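Social History of Everyday Things
Handout for session six: What we keep, and what gets written down
Tutor: Tamsin Calloway

Welcome back, everyone. I promised at the end of last time that we would leave kitchens alone for a while and go into the bedroom, or at least up to the dressing table and the drawer beside it, so please have your notes on inventories somewhere handy. If you missed that session don't panic, the main points are easy enough to pick up as we go along.

Our chief source is the Hjaltested household book, begun in 1898 and kept up, with some long and rather maddening gaps, by three women of the same family. The translation is by Sigrún Norðdahl, and she has left the spelling of brand names and shop names exactly as she found them, which is a kindness to us even if it makes page 20 hard going. Read that page twice. The first time just let it wash over you, and the second time look at the order in which things are listed. Large furniture comes first, then linen, then clothing, and only at the very end do we get a line which Norðdahl gives as "small things of the drawer, various".

That one word, "various", is really what I should like us to talk about! An inventory is made for a purpose, usually to do with money, and whatever would fetch nothing at a sale tends to be lumped together or left out. Thread, pins, string, pots of cream, half a comb. And yet these were the things a person handled every day of her life, far more often than the good tablecloth, which gets four lines all to itself.

Asger Kjærgaard argues (chapter two in your reading pack) that we can get at the missing objects through shop ledgers. He uses the Stellow ledger, entry 3293 in particular, where a single customer buys ribbon, glue and face cream on one account. I find him persuasive on the buying and a good deal less so on the keeping -- a ledger tells you what went out of the shop door, and very little about how long it sat in a drawer afterwards. Myrto Andreadis takes the opposite line and works from spoken memory. Her interviews are lovely to read, but do ask yourselves which objects people like to remember and which they would never think to mention.

Modern bedrooms have their small things too, of course, and a list of them would give a clerk the same trouble.
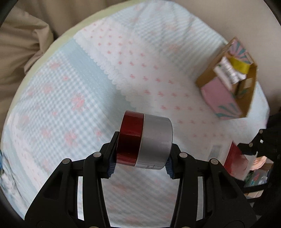
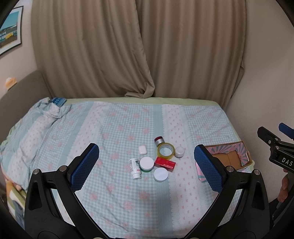
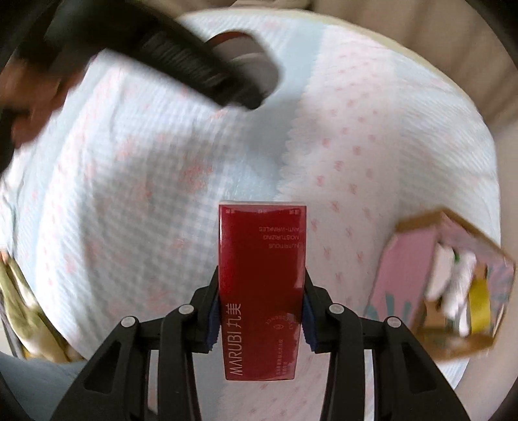
Fig. 4. Small things, present day. Top: two rolls of tape. Middle: small objects grouped on a bed. Bottom: a red cosmetics carton.

For next time, please write up to 1000 words on one small object in your own home that no inventory would bother with. Say where it lives and how it came to you, and who else in the house would know where to find it. Qianru Jia has kindly agreed to collect the drafts, so hand them to her before we start.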